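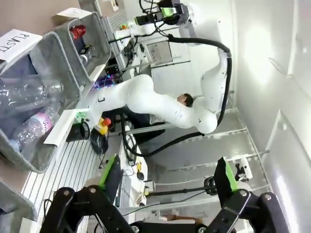
Labels do more for a shared recycling station than larger bins do. Most sorting errors occur at the moment of disposal, when a person has an item in hand and little patience for reading a chart on the wall. A paper sign fixed to the rim, handwritten in capitals, puts the category where the hand is going. Gray felt bins are identical once set side by side, and without a sign the only guide is whatever was dropped in first, such as a pair of clear bottles in one and crushed cans in the next. That guide fails every time the bins are emptied.

The usual objection is cost. Trefor Powell of Kulano has argued for printed, color-coded lids, and his quote for our floor was $762. A folded card costs almost nothing and can be rewritten when the hauler changes its rules, as ours did in February.

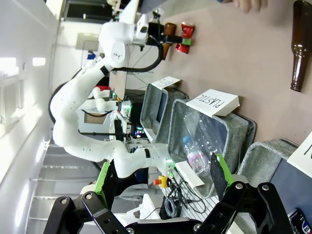

Cards have two weaknesses. They get turned around, and they name a material while leaving caps and wrappers undecided. Both can be handled with a clip and a second line of text. I would spend the money on more frequent collection.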